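Newsletter > Swap Notes > Mail Day

Mail Day in Broltembridge

Our button and ribbon swap has grown to 54 members, and the parcels are coming in! I love this part. You never know how somebody on the other end has packed things, and half the fun is getting through the wrapping (Zane Kairys once mailed me a single spool inside four layers of tissue).
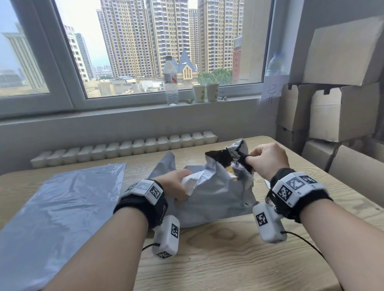

Please do keep using the gray mailers if you have them. They're light, they fold flat in a drawer, and they go through the post for so much less than a box. Go easy on the tape, though, and tuck your name card in with the goodies so it doesn't get thrown out with the padding.

Save your packing material too! Crumpled or torn is fine. Dzintra Kuusk flattens hers under a stack of cookbooks and swears it comes out good enough for another round.

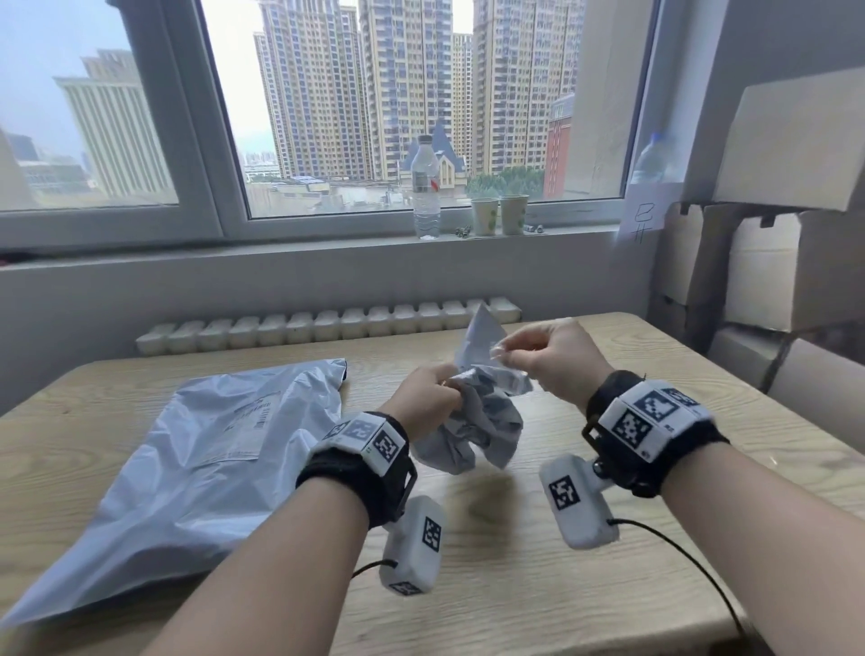
TASTEDON, March 2, 2018

Sigita Org writes that her group is joining us for the May swap, with 6 new members and a whole jar of glass buttons to share. Welcome, all of you!

14 shares | 3 comments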